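**Kitchen robots still slow at putting the shopping away, trial finds**

2018-06-29

A robot arm can sort fruit and vegetables in a home kitchen, but it takes far longer than a person and still needs someone close by, according to results released by the automation firm Omow.

The company ran its arm for 90 days in a test kitchen at Hevisance, a business park on the edge of town. The machine was given 2,985 small jobs, most of them picking up a single item and putting it somewhere else. It failed or had to be stopped in 286 of them.

"Fruit is harder than tins," said Mingxuan Deng, who led the trial. "A tin is the same shape every time. With fruit you have to choose where to hold it and how hard, and if you choose badly you have a bruise or something on the floor."

The arm did best with firm items set apart from one another. Bags, wet leaves and anything in a deep bowl gave it the most trouble. Washing-up was left out of the trial, as was any work with knives.

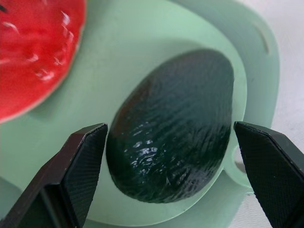
*The open gripper at a pale green tray, with an avocado-shaped item between its fingers.*

Speed is the other problem. Moving one item took roughly three times as long as it took a member of staff, and longer still if the arm had to try again. Deng said the firm could make it quicker, but had kept the pace down while people were working in the same room.

The grocery chain Hoàng sent staff to watch part of the trial. It has been looking at whether machines could restock loose produce in its shops before opening time.

Liên Ninh, who runs the chain's store operations, said she did not expect to order any this year. "It can pick up one piece of fruit. We need it to fill a whole display and leave out the bad ones. A new starter can do that by the end of the first morning."

She said the company would look again if the failure rate came down and the arm could work overnight without a minder.

Omow plans a second trial in August, this time with cupboards and a fridge door for the arm to open. A rival firm, Nurar, is testing a machine for folding towels but has not yet published any results.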